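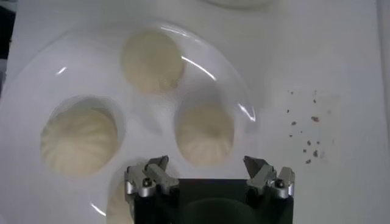 Sunday, test kitchen, soup dumplings

Picked this up again after leaving it most of November. Dough is the Goel flour, same bag as last time, kneaded by hand and rested under a bowl until it stopped springing back. Filling is pork with the set stock chopped in. I cut the stock smaller this time. The big cubes from the last batch tore the wrappers.

Four on the plate, in a ring with the middle left bare. They touched last time and two of them pulled each other open when I lifted them.

Pleating

Left one is the best of the lot. Pleats run in to the knot and stay separate all the way. It is also the largest, so I need to go back to weighing the wrappers. Been doing it by eye since the Zutach scale started drifting and it shows.

The one right of center is fine, pleats a bit more curved. I turn the wrapper further between pinches when I get tired, could be that.

Steaming

Used the Clirkgate steamer, 2 tiers, only the bottom one loaded. Paper liners, brushed with oil. Lid stayed on the whole time. Moved them to the plate with the wide spoon, tongs are no good for these.

Plate is the plain white round one. Glare off the rim is bad under the bench lights, so use a matte plate if anyone needs to judge the dough color. Against white it reads cream and I can't tell much more than that.

To do

Replace scale battery, then check against the Flemow weights.
Roll wrapper edges thinner, leave the middle alone.
Try the same filling with more than 2 hours of chilling.
Label the stock tub. There are two in the fridge and they look the same.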